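VAMTHORPE WORKSHOP NEWSLETTER

Bench report: Plama, the sofa job

The Plama build has taken up the long bench by the window since August, and members keep asking what it is for. It is a pick-up helper for a living room. Things get left on sofa seats, and a person who can't bend or reach well has trouble getting them back. Plama is meant to pick one thing off the seat and set it on a side table. That is the whole job for the first version.

The part on the bench is the mechanical part: a low stand, a welded foot, and the first set of finger mounts. The other part is on the computer in the back corner. We set up a simulated room with a sofa and a robot arm, and we try each motion there first. The simulated arm is a Franka, with a two-finger gripper. Our own arm will be smaller and a good deal slower, but the questions about where to stand the base and how to come down on an object are close enough to be worth working through.
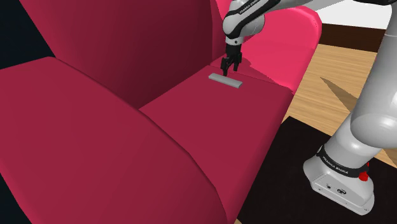 The room file is called Tastbridge, after the street where the first version of the sofa was measured. It has a sofa, a wood floor, a mat under the base, and a plain wall. It used to have a lamp and a bookcase too, and those came out because they slowed everything down and the arm never went near them.

Base position took the longest. Our first idea was to put the arm behind the sofa so it would be out of the way. From there it had to come over the backrest, and by the time it got down to the seat it was stretched out and the wrist had no room left to turn. Putting it at the side was worse, with the armrest in the way of the elbow. In front of the sofa the arm can reach most of the seat and still keep some bend in it. It does take up floor where people would like to put their feet. We have left that problem for later, and a stand with locking casters is the likely answer.

If you are building anything that reaches over furniture, measure the armrests. We had the seat height right to the millimeter and had guessed at the arms. They were 8 centimeters too low in the file, and a path that looked fine on the screen would have dragged the wrist across the real thing. The file has been fixed. A printed drawing with the correct sizes is in the Plama folder by the door, and anyone may copy it.

The stand is cut from steel tube bought from Verschueren. The offcuts are on the lower rack and are free to members. Please leave the two long pieces marked with yellow tape, as they are for the second foot.

Notes on the gripper

What we learned from picking up one gray block, and what still needs work.
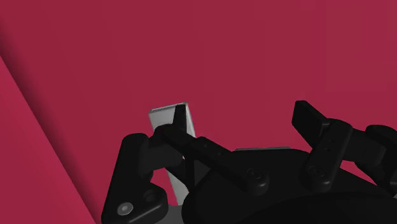
By Mirjam Smits
Vamthorpe Workshop newsletter, December 27, 2024

I have been doing the gripper side of this, so I was asked to write it up.

We use a plain gray block as the test object. It is long and narrow with square corners, something like a remote control with no buttons. I wanted a shape that was easy to describe and easy to cut from scrap, so the object on the screen and the object on the bench could be the same size.

The first question was which way the fingers should close. If they close across the narrow side, there is plenty of room on both sides and the pads have a flat face to press on. If they close along the length, the block doesn't fit between them at all. That sounds simple, but the block can be lying at any angle on the seat, so the wrist has to turn to match before the hand comes down. At first I had the turn and the descent happening together. One finger would arrive over the block while the other was still swinging around, and the first one would land on top of it. Now the hand stops above the seat, turns, waits a moment, and then goes down. It is slower and I have no plans to speed it up.

The second question was how low to go. A simulated cushion in our file is a hard surface. A real one gives. In simulation I can set the fingertips to stop just above the seat and they will do so every time. On the real sofa in the lounge, I pressed a block down with my hand and it sank into the seat, with the fabric rising on both sides of it. A fingertip coming down next to it would push into that fabric. I don't have a good way to model this yet. For the bench version I am making the tips thin, with rounded ends, and mounting them on a light spring so they can ride up a little if they touch.

I ran the grasp 100 times with the block in different spots, then made the changes above and set up a longer batch of 2000 to go overnight. The longer batch stopped early because the computer went to sleep. I have turned that setting off. Please don't turn it back on, and if you need the machine for the laser cutter files, save what is running first — there is a card taped to the monitor that says how.

Most of the misses in the short batch came from the block lying close to the backrest. The hand is wide compared to the fingers, and the outer links stick out when the fingers are open. Close to the back of the sofa those links get to the upholstery before the tips get to the block. Opening the fingers less would help, and so would tipping the hand forward. I have tried opening them less. The hand fits better, but then the turn has to be more accurate, and my turn is not that accurate. Tipping the hand is next.

A few practical points for anyone who wants to try this at home:

Put a camera view near the fingers as well as one for the whole arm. From across the room a bad approach and a good one look much alike. Near the hand you can see which finger is closer to the object.

Save the room file under a new name each time you move the base. I lost an evening's work by not doing that.

Use a plain test object until the motion is right. I began with a pair of folded eyeglasses and learned very little.

Check your pivot screws. This one is for the bench and has nothing to do with the screen. The printed links on our gripper loosen after an afternoon of opening and closing. Thread lock helps. So does a washer on each side of the joint, and I would have put those in from the start if I had thought of it.

The bench gripper opens and closes now, driven by one servo, and both fingers move together. It has not been fitted to an arm. The wrist bracket is drawn and needs someone who is comfortable on the mill, because I am not. If you have an evening free, leave a note in the Plama folder or on my shelf. The drawing is in there, and the aluminum for it is already cut to length.

I could also use an old sofa cushion, firm, any color. The lounge would like theirs back.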